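Meeting room whiteboard

The large whiteboard at Leketti is back in use from this month, and the old flip chart has gone. Pads for it came to 2,070 sheets over the year, which was the main argument for the change.

Please wipe the board before you leave. The black eraser stays on the board, left of the middle, so the next group can find it.

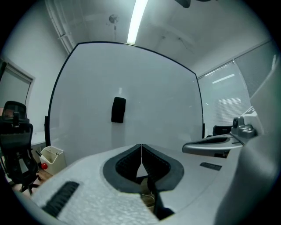
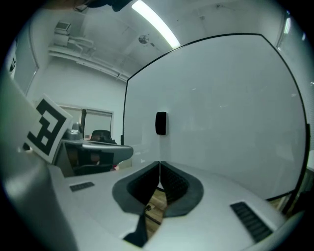

Notes you want to keep should be copied out the same day -- anything left up after six in the evening will be cleaned off. Use dry-wipe pens only. Permanent ink took most of a morning to shift in June, and we had to borrow a bottle of cleaner from Erkton downstairs. Spare pens are in the post room, top drawer. Kikuta have the room until noon for the rest of the month.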